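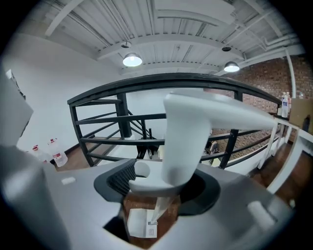 4. Setting up the Grekier hand gripper

This section covers setting up one Grekier gripper at a new site, and the checks to make before each recording session. Charging and file transfer are in Section 6. If your unit came from Jalten with the Entwistle finger set already fitted, skip step 3.

Before you start

Pick the route you will walk and walk it once with empty hands. Stairwell openings and railings need extra care, because the operator's eyes are on the fingers and not on the floor. Move bottles, jugs and boxes that stand where you will put your feet. Leave the ones you plan to pick up.

CAUTION: Do not lean over a railing with the gripper in your hand unless the wrist strap is on.

Steps

1. Wipe the camera window with the dry cloth from the kit. Do not use glass cleaner. It clouds the coating.

2. Squeeze and release the trigger a few times with nothing between the fingers. The travel should feel even from open to closed. A gritty feel means dirt in the slide. See "Cleaning the slide" below.

3. Fit the fingers. Push each finger onto its post until the latch clicks, then tighten the set screw by hand. The finished opening is 50 mm at its widest.

4. Close the fingers and look at the tips from the side. They should meet along their full length. If one sits forward, loosen its screw, press it back and tighten again.

5. Turn the unit on and wait for the steady light. A slow blink means the camera has not been found. Turn the unit off, reseat the cable and try again.

6. Open the preview. Part of the gripper body will fill the bottom of the view, and both lit lamps and the far wall may show at the top. Straight beams and rails look bent through the wide lens. Do not try to correct this by tilting the camera.

Note: Bright pendant lamps can fool the exposure. Point the gripper at the work area for a few seconds before you lock it. 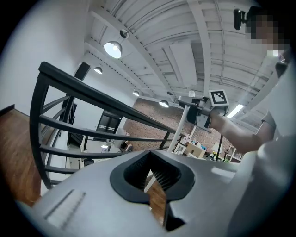 WORKING WITH TWO UNITS

A square black-and-white marker mounts on top of the gripper. Keep it flat and clean, and keep your other hand off it while you grip.

7. Press all four corners of the marker plate. If one lifts, replace the plate. Do not glue it.

8. Have the second operator grip a fixed pole or rail and hold still. Stand so that the marker is in your view, then start the sync from the menu. Repeat if the screen shows error 11.

CLEANING THE SLIDE

Turn the unit off and remove the fingers. Brush out the slide with the nylon brush, then put 2 drops of Skidumex on the rail and work the trigger until it moves freely. Wipe off what is left. Oil on the rubber will make the grip slip.

Check the slide every August at the latest, even if the unit has been in its case.

Revised Oct 4, 2024, T. Prieto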